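Ordenar el escritorio con una sola bandeja

¡Me encanta este truco! Llevo desde abril usándolo y no pienso volver atrás. La idea es sencilla: todo lo pequeño que anda suelto por la mesa (clips, tapones, botecitos, cables) pasa por una bandeja con borde antes de ir a su sitio.

Primero, vacía la bandeja y pásale un paño. Colócala en el centro, pegada al borde de la mesa donde te sientas – así arrastras las cosas hacia dentro con la mano y no se cae nada al suelo.

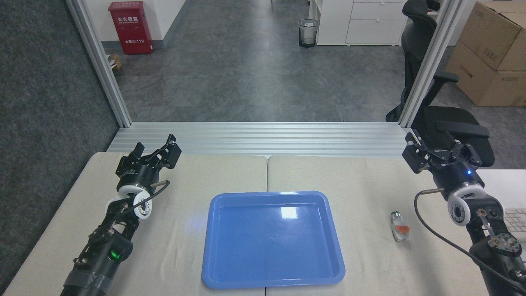
La bandeja azul, en el centro de la mesa y todavía sin llenar.

Ahora pon un temporizador de 14 minutos y ve echando dentro todo lo que encuentres, empezando por los botes tumbados, que ruedan muchísimo. ¡Sin clasificar todavía! Cuando suene, reparte: lo de uso diario, a mano; lo demás, al cajón.

Mi amiga Siv Isaksson lo hace al terminar la jornada y yo prefiero las mañanas, con el café. Si tu mesa es muy larga, trabaja por mitades y vacía la bandeja entre una y otra.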